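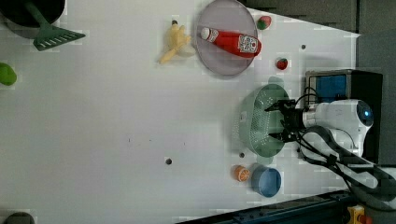
green colander, toy strawberries, ketchup on its plate

**widmer_kitchen**
Okay, play food people, I need opinions. I'm sorting the pretend kitchen before my niece's kids visit and I'm stuck on the colander. It's a real one, pale green plastic, oval, with the little tab handle on one side. Do I keep it with the pots or make it the home for all the fruit? Right now the fruit just wanders (banana over by the plate, strawberries wherever they land).

**Larasati Rondonuwu**
Fruit goes in the colander! We did this in January and it's the one thing that stuck. The kids "wash" everything and then it's already put away. I'd put the orange half in the blue bowl though, the small bowls are great for cut pieces.

**gastora77**
Gonna disagree. A colander full of fruit is a colander you can't play with. Mine lives with the pot and the spatula and the fruit has a drawer. I have over 300 pieces of play food so maybe I'm not normal lol

**widmer_kitchen**
Over 300!! Where do you even put it?

**gastora77**
7 drawers. My husband has stopped asking.

**zestberg**
Is that ketchup a real bottle? I'd keep it off the plate, ours rolled onto the floor twice in one dinner. Stand condiments up in a mug.

**Larasati Rondonuwu**
Mine lie down and they're fine, a plate with a bit of a rim holds them. Also a mug takes up room you could use for the bowl.

**zestberg**
We must have very different plates. Ours are flat as a board.

**widmer_kitchen**
Love that grayish lavender plate too much to move anything off it, so the ketchup stays for now. Leaning toward fruit in the colander, sorry gastora. The green spatula can stay in the dark pot, it's happy there. Anybody have a trick for keeping the two strawberries together? They're different sizes and I always lose the small one.

**gastora77**
Drawer.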